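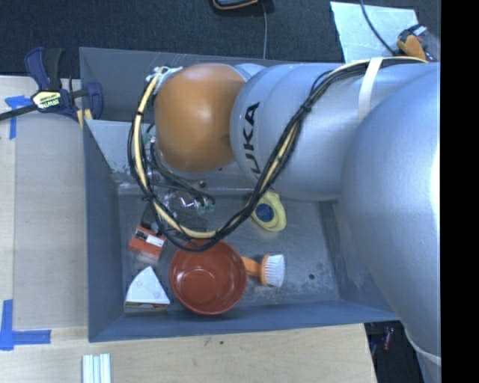
Imodero宣布，旗下旧物交换与维修计划Adby五月起进入第二季，开放报名。首季在Vadell街区试行，登记住户188户，换出物品396件，厨具最多，其次童书。第二季范围扩到Prokopenko路以北，报名不收费，名额先到先得。物品收取方式照旧：浅色木桌一张，上面放个灰蓝色的长方形金属箱，小件直接放箱里，大件靠墙，贴好标签。标签自己写，字大一点。

时间：上午十点到下午四点，中午不休息。三点半以后不再收大件。

地点：Vadell街区活动室一层，从侧门进。正门在修，预计五月底修好，以现场告示为准。

收什么：
锅碗、餐具、台灯、小风扇、书、玩具、自行车配件、布料、没拆封的文具。衣服要洗过的，叠好再来。床垫不收，药品不收，电池单独交，食品一律不收。上一季有住户送来整套腌菜坛子，坛子收了，腌菜请带回。

怎么换：
一件换一件，不折价，不比新旧。当天没挑中的可以领一张凭条，下次再用，凭条整季有效。丢了不补。登记时报门牌号就行，不用带证件。

维修部分是本季新加的。Imodero在首季收到的意见里，问得最多的就是“坏了的能不能修”。首季只能退回，很多东西其实就差一颗螺丝、一根线。本季设维修位18个，每次开放当天现场领号，领完为止。可修项目：台灯换开关、椅子加固、拉链、自行车刹车线、收音机除尘。手机电脑不修。零件费按进价收，工时不收钱。修不好的，原样退还，零件费不收。

Imodero项目组表示：“首季最大的问题是排队，尤其上午。第二季把登记和挑选分成两边，进门左手登记，右手挑东西，应该会快很多。桌椅也加了，老人可以坐着等。”

项目组同时说明，首季有住户反映标签掉落、物品认错，本季改用绑绳标签，绳子由现场提供。另有住户希望增加晚间场，目前还在协调场地，定下来在再另行通知。

Adby第二季还安排了两场小课，一场讲刀具保养，一场讲缝补，每场限80人，同样不收费。缝补课请自带一件要补的衣服，针线现场有。刀具课不用带刀，请务必不要带刀。孩子可以来，需大人陪同。

剩下的东西怎么办：季末没人挑走的，书籍转到街区阅览角，布料留给缝补课，其余由Imodero统一送回收站。首季剩余物品已按此办法处理完毕，清单贴在活动室门口的公告栏，欢迎查看。

报名方式：到活动室现场填表，或打电话给Imodero前台，说明是Adby第二季即可。电话只在上午接听，下午人都在现场，打不通请隔天再打。想帮忙搬桌椅的住户也可以一并登记，管一顿午饭。

关于Imodero：
本地家居用品与维修服务商，门店设在Vadell街区，经营五金、灯具、家具零件，兼做上门安装。Adby为其面向住户的旧物交换计划，每季一期，由门店员工轮班负责。

媒体垂询及拍摄申请，请联系Imodero前台，并请提前告之到场人数和时间。

分享 18　评论 0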